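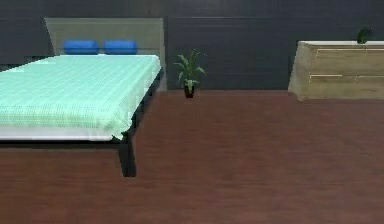

Chapter 4
Sleep and the Working Day

Every culture has a proverb in praise of getting up early, and it is worth asking who wrote them. Bakers, probably. The rest of us have spent several centuries being told that the morning is a moral achievement and that anyone still in bed at nine has a flaw in their character, possibly an expensive one.

In this chapter we look at how sleep came to be arranged around work, and what happened when people began arranging work around sleep. The second part of the story is much shorter than the first.

We begin in the mill town of Skarstead. Before the Hanton works opened, people there kept the hours of farmers, which is to say they rose with the light and complained about it. The mill ran on a bell. The bell rang at five in the morning in every season, and in the first winter a worker who arrived after it had stopped lost a quarter of a day's pay. The owners kept a ledger of latecomers, and it survives. It lists 839 fines in a single year, which suggests either that the town was full of idlers or that five in the morning in winter is very dark.

Few families owned a clock. They relied on a man named in the ledger only as "the knocker," who walked the lanes with a long pole and rapped on bedroom windows for a small weekly fee. He appears in the list of fines himself, twice.

Historians have disagreed about what the bell did to people. Marietjie Shezi argues that it taught workers to think of sleep as something left over once the day had been paid for. Pascual Urrutia, who has read the same ledger and seems to have enjoyed it more, points out that the fines never went down. If the bell was a lesson, he writes, the town was a remarkably poor student. We will return to their quarrel in Section 4.3, where it gets worse.

4.1 What a night is for

You may think of a night's sleep as a single block, with a beginning, an end, and some staring at the ceiling in between. Sleep researchers see it as a series of cycles, each moving from light sleep to deep sleep and then to the stage in which most vivid dreaming takes place. Deep sleep tends to come early in the night. Dreaming crowds toward the morning, so an alarm clock usually takes its share out of the dreams.

The timing of all this is governed partly by an internal clock that runs close to a day in length and is set mainly by light. It does not run at the same pace in everyone. People who wake early and cheerfully are called larks. People who do their best thinking at midnight are called owls, among other things, usually by larks.

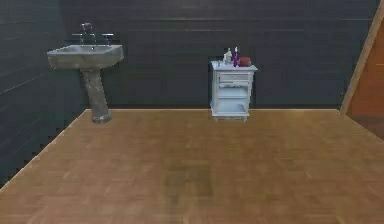
Figure 4.1. A wooden floor and tiled back wall.

Age matters too. The clock drifts later during the teenage years and creeps back afterward, so a school day that starts at half past seven asks its students to learn algebra at an hour their bodies regard as night. Most of the adults who set that schedule were once teenagers – the experience seems to leave no trace.

4.2 The Nernent survey

In May, at the end of a long school year, Refilwe Mabaso and Junpei Ishida handed sleep diaries to 590 students in the Nernent district. Each student wrote down when they went to bed, when they thought they fell asleep, and when they got up. Parents were asked to guess the same things on a separate form.

The two sets of answers do not agree. Parents were fairly good on bedtimes and hopeless on everything that followed. Mabaso and Ishida handled this politely in their report, under the heading "Household Estimates."

Before reading on, keep a diary of your own for one week. Record your times in the morning, before breakfast, and do not tidy them up. You will need them for the exercises in Section 4.4, and they will be of no use to you if they describe the person you intend to become.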